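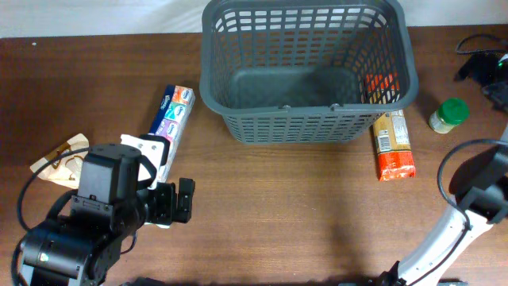 Home Projects Gallery Schedule Members Contact

Nimo: Two-Arm Basket Packing
Drarnport Robotics Club, student projects
21 Aug 2024

Nimo is the club's manipulation project for this year. The task is to move grocery and household items from a tabletop into an open plastic basket using two robot arms, each fitted with a parallel-jaw gripper and a wrist camera. Arms are operated by hand during recording. The recordings are then used to train a policy that runs without an operator.

The project began in March with foam blocks. Foam blocks are easy to grasp and gave the team a false idea of its own progress. They were replaced with packaged goods once the recording pipeline was stable. Packaged goods deform, reflect light, roll, and carry printed labels that change appearance with angle. The item list is revised by the members on shift and kept in the shared log.

An episode is one attempt at one item. It starts with both arms in the rest pose and ends when the operator presses the stop key. The operator marks the episode as success, drop, or abort. Drops are kept. Aborts are deleted at the end of the shift, except those caused by a cable fault, which go to a separate folder for the hardware group.

The gallery covers the basket task only. The drawer task has its own page under Projects.

Basket side and pasta package

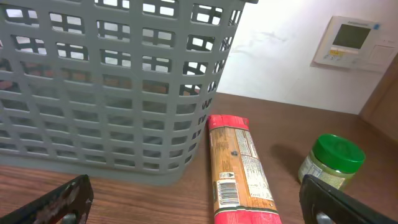
Reading time: 5 min

Wrist camera view with the basket at left, the pasta package lying lengthwise beside it, and the jar with the green lid to the right of that. Both gripper fingers are visible in the lower corners.

The basket wall is a grid of openings. This matters for the vision side of the project. Through the upper openings the camera sees white wall, and through the lower ones it sees table and basket interior, so the same surface produces two very different patches in one image. The first segmentation model split the basket into an upper object and a lower object. Kao relabeled the basket as a single region in 200 images and the split mostly went away. It still returns at steep wrist angles.

Pasta is the reference item for long objects. The package is longer than the jaws are wide, so the grasp has to be taken across the short side, near the middle. A grasp near one end lets the other end sag and catch the basket rim. The current rule for operators:

Approach from above with the jaws across the package.
Close until the contents stop shifting, then hold.
Lift straight up before any sideways motion.
Clear the rim with the wrist level.

Operators are asked to stick to this order even when a faster path is available. Mixed strategies for the same item made the trained motion hesitate halfway, and the cleanest fix was to record the item again with a single strategy.

The jar is handled separately. It stands upright and is grasped around the body, below the lid. Grasping the lid works on some attempts, but the contact area is short and the jar can swing. Lid grasps are tagged in the log so that they can be filtered out. When the pasta and the jar are placed close together, the jar should be taken first. A gripper finger going down next to the pasta tends to nudge whatever stands beside it, and a tipped jar ends the episode.

Table surface, open gripper

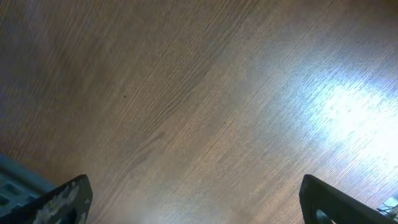 Photo: Ka-ming Hung / Nimo wrist camera

Open gripper over bare wood. Wear is visible on the left finger, and the right side of the view is washed out by glare.

Glare is the largest uncontrolled variable in the setup. The table finish reflects, and the bright patch changes place in the wrist image whenever the wrist does. Exposure was on automatic during the early recordings. With automatic exposure, a bright patch entering the view darkened everything else, and grasp points near it were found late or not at all. Exposure is now fixed per shift. The operator sets it with the gripper open over clear table, checks that the grain is readable in the darker part of the view, and writes the value in the log. A matte cloth was tested as a table cover. It removed the reflection but bunched up under the fingers, and the test was dropped.

Finger wear is recorded as well. Scuffed areas are lighter than the rest of the coating and the tracker treated them as texture belonging to the object being held. Ka-ming Hung, who maintains the wrist cameras, added a fixed mask over the finger regions. The mask has to be redrawn after any change to the camera mount. It does not need to be redrawn when fingers are swapped, as long as the replacement is the same part.

Brekeo, the club's recording tool, saves the wrist and overhead streams with joint positions on a common clock. Its export for the basket task stands at 3222 frames selected for hand labeling. Selection is by motion: frames in which nothing changes are skipped. The weak point of this method is that a careful operator, moving slowly, contributes fewer frames than a careless one. A change to selection by joint position is being tested by Kao on a copy of the data.

Known issues with the recording setup:

Cable loops on the arms can cross the work area when the elbow is high. Re-tie before each shift.
The overhead stream starts late if the tool is launched before the cameras have power.
Labels printed on packages are readable in some frames. Text is not used for training.
Episode names must not contain spaces.

Close range, soft packaging

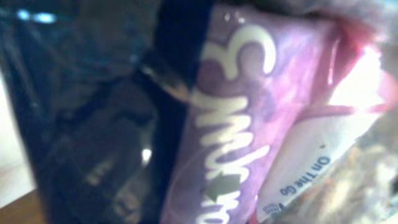

Soft packages are the item group with the most drops. The film slides on itself, and what feels to the operator like a firm grasp may be a grasp on a fold with nothing behind it. The trained policy has the same problem and no way of feeling it. Jaw width is the only signal available, and jaw width over a fold is close to jaw width over nothing. A force sensor would help. None is budgeted for the current term.

Two changes have been made in the meantime. The closing speed for soft items was reduced, which gives the film time to settle between the fingers. The lift was also divided into a short first lift, a pause, and a full lift. If jaw width shrinks during the pause, the arm lowers and tries again. The retry limit is 2, after which the episode is marked as a drop.

Close range also means blur. In the last part of the approach the wrist camera is inside its focus distance and the image carries little besides color. The policy is therefore given the overhead stream through the whole motion, with the wrist stream weighted lower near contact. The weights were set by hand and have not been tuned.

The target for the basket task is roughly 500 successful episodes across all items, with no single item making up more than a third of the set. Pasta is ahead of its share and is closed for recording until further notice. Soft packages and jars are open. Members who want a shift should enter their initials in the log and confirm that they have completed the emergency stop check with a second member present. The Brekeo login is on the card inside the equipment cabinet. Return it after use.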